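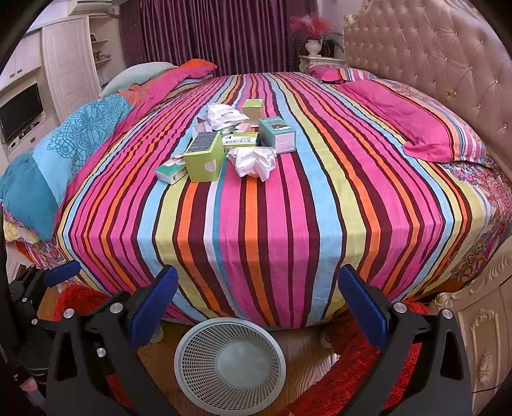

Summer Clear-Out, August 2023

Every year we promise ourselves that the spare room will be sorted by March, and every year it is high summer before anyone makes a start! The bed is always where we begin, being the one flat place big enough to spread things out on, and this time it was the turn of all the boxes and packets that had been living in the bottom of the wardrobe. Against those pink, orange and teal stripes even a lime-green box looks quite at home, and I did rather enjoy seeing the whole lot huddled together in the middle of the sheet, crumpled white wrapper and all.

The striped sheet came from Petridis, the little linen shop near the station (now closed, sadly), and it has been through the wash nearly 100 times without losing heart. It fits the big bed properly, too, which I can't say of the 2 plain ones we had before it.

Our rule for packets is a simple one: open each box, look inside, and put like with like before deciding what stays. Anything past its date goes, anything we have doubled up on goes to the front of the shelf, and empty cartons are flattened for the recycling. It takes a whole afternoon, with a pot of tea halfway through.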